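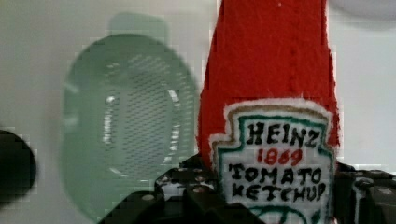
Planning for the Second Arm

When the Flenside automation laboratory submitted its equipment request last May, the largest line on the sheet was not a robot. It was a reserve for the parts that wear out, the fixtures that must be rebuilt, and the hours of staff time needed to keep a manipulation station in working order. The request was returned twice for clarification before it was approved.

"The reviewers understood the price of an arm," says Jozefína Ševčík, who manages capital planning for the laboratory. "They had more difficulty with the idea that the arm would keep asking for money after it arrived."

Her experience is a common one among mid-sized research and training facilities. Purchase procedures were written for equipment that sits in one place and performs one task, such as a press, an oven or a balance. A robotic station used for general handling work changes from month to month. Its grippers are exchanged, its cameras are moved, and the objects it handles are replaced as the work demands. A budget that treats the station as a single purchase will be out of date before the first service visit.

Where the money goes

Flenside now divides each station into 3 accounts. The first covers the arm, its controller and its mounting. These are bought once and are expected to remain in service for the full planning period. The second covers the hand, meaning the gripper, its fingers and the wrist camera. The third is known internally as the table account and pays for everything the robot touches.

The table account attracts the most questions. Its inventory currently stands at 157 objects, among them a plush ketchup bottle with a Heinz label, and it is reviewed every quarter. Soft goods are useful in handling trials because they give under the fingers and have no single correct grip. They also shed fiber and lose their shape, and the laboratory replaces them on a fixed schedule. Rigid items last longer but are harder on the gripper, a cost that appears in the second account.

Štefánia Murín, the laboratory's technical lead, asked for the separation after the first year of operation. Finger segments and fasteners had been charged to general maintenance, where they disappeared among light bulbs and door hardware. "I could not tell the finance office what a gripper cost us in a year," she says. "I could tell them what we paid for it, and that was the wrong number."

The hand was inspected and retightened every Tuesday throughout that first year, and the hours were never recorded. They are recorded now. In the most recent planning year, the station logged 1,111 hours of supervised operation, and the maintenance hours are set against that total when the next budget is drawn up.

Comparing offers

The second station went out to bid with a revised specification. Vendors were asked to price a complete set of replacement fingers, a spare wrist camera with its cable, and on-site training for two operators. They were also asked to state how long each part would remain available for order.

Two offers reached the final round. The Wasura proposal carried the lower purchase price and a short delivery time of 19 working days. The proposal from Šimko was higher at the outset but included fingers that could be replaced one segment at a time. Under the previous procedure, the first offer would have been accepted on price. Under the new one, both were evaluated on projected cost over the full service period, and Šimko was selected.

Ševčík cautions against reading the result as a general rule. A facility running one fixed task with uniform parts may rarely need a new finger, and the lower purchase price would then be the sound choice. The specification should follow the work.

Advice for first-time buyers

The training center at Malness, which plans to install its first station, has adopted the Flenside worksheet with minor changes. Its staff began by listing the objects they expected to handle and the number of hours per week they could supervise. Only then did they request prices.

Murín recommends that order to every visitor. She also recommends leaving part of the table account unassigned at the start of the year. Operators find the objects they need once trials are underway, and a small purchase that requires three signatures tends to be postponed until the trial is over.

Flenside will submit its request for a third station in the coming cycle. The draft includes shelving.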